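Teaching two arms to stand up a picture frame — project report

Unit: Robotics Project B
Group: Skomholm bench
Submitted September 8, 2022

1. What we set out to do

Two-arm task, taught by remote control, no hand-written motions. Task: frame starts face down on the table, arms pick it up between them, turn it over, open the stand at the back, set it upright. Sounds easy. Takes a person a couple of seconds and we badly underestimated it.

We picked it over the other options on the list (folding a cloth, lidding a jar) as it needs both hands at once, and there's a thin part that has to be opened without bending anything.

2. Setup

Two arms side by side at the front table, one gripper each. Head camera looking down over the table plus one on each wrist. The operator holds a pair of smaller leader arms and the big ones copy. Logging through Lellico, which writes joint positions, gripper opening and the camera streams into one file per try. Training on the Osis machine in the lab next door, booked in evening slots.

Start pose is the same every time: grippers open a bit, one each side of the frame, fingers low. Frame goes down at a slightly different angle each try so the model doesn't just learn one spot. First week we forgot to do this and had to throw out all of those recordings. Annoying.

3. Recording

Target was 300 good demonstrations. We got there but it took 443 tries, so 143 were binned. Main reasons:

- frame slid away when the first finger touched the edge
- operator let go with one hand too early
- stand flap opened partway then fell shut
- camera stream dropped out (fixed by swapping a cable)

The sliding was the worst one. The border is thin and a flat frame gives the fingers almost nothing to get under. What worked in the end — press lightly with the left gripper to hold it, tip up the far side with the right, then bring the left in underneath. Once everybody in the group did it this way the data got a lot more consistant and the training was better for it too.

Operators need practice before their recordings are worth keeping. We set a rule of 17 practice runs each, nothing saved. Probably should have been more. Early keepers from each person are visibly jerkier when you play them back, lots of stopping and small corrections.

No force feedback on the leader arms. You're going by eye and by the sound of the motors. Squeeze too hard and you don't know until the frame flexes. We put a cap on the gripper closing after the first cracked one.

4. Cleaning the data

Trimmed the dead time at the start and end of every recording. Long pauses in the middle were also cut if nothing was moving. We left in small fumbles where the operator recovered, on the advice in the Haque course notes, and that was good advice. A model trained only on the tidy ones gave up as soon as the frame wasn't where it expected. With the fumbles in, it tries again.

Also labelled each recording by stage (lift, turn, open stand, place). Boring job, took two afternoons, ended up with 1,988 stage labels once retried stages were counted seperately.

5. Results so far

Lift: reliable at most angles. Struggles when the frame is close to square on to the table edge, which we hardly recorded.

Turn: ok. Handover between grippers sometimes a bit late but it gets there.

Open stand: poor. The wrist cameras are too close to focus on the flap and in the head camera it's a small dark shape on a dark board. Model often pushes beside it and carries on as if it was open.

Place: good when the stand is open, obviously falls over when it isn't.

So the full task start to finish is still not something we'd demo to visitors. Single stages, yes.

6. What we'd change

Record the stand stage on its own, lots of it, starting from different flap positions. Lighter coloured backing or a dab of coloured tape on the flap, though that feels a bit like cheating. Split operators across sessions so one person's habits don't take over a whole day of data. Write down the method BEFORE recording — we changed ours partway through and mixed both in the same training set, which is a mess to untangle now.

Next block of recording is booked for October. Stand stage first.

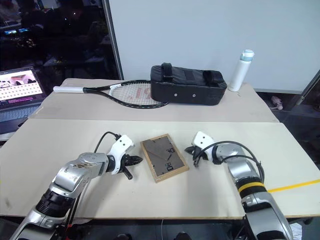
Fig. 1. Both grippers at the frame, which is face down with the stand flap on top.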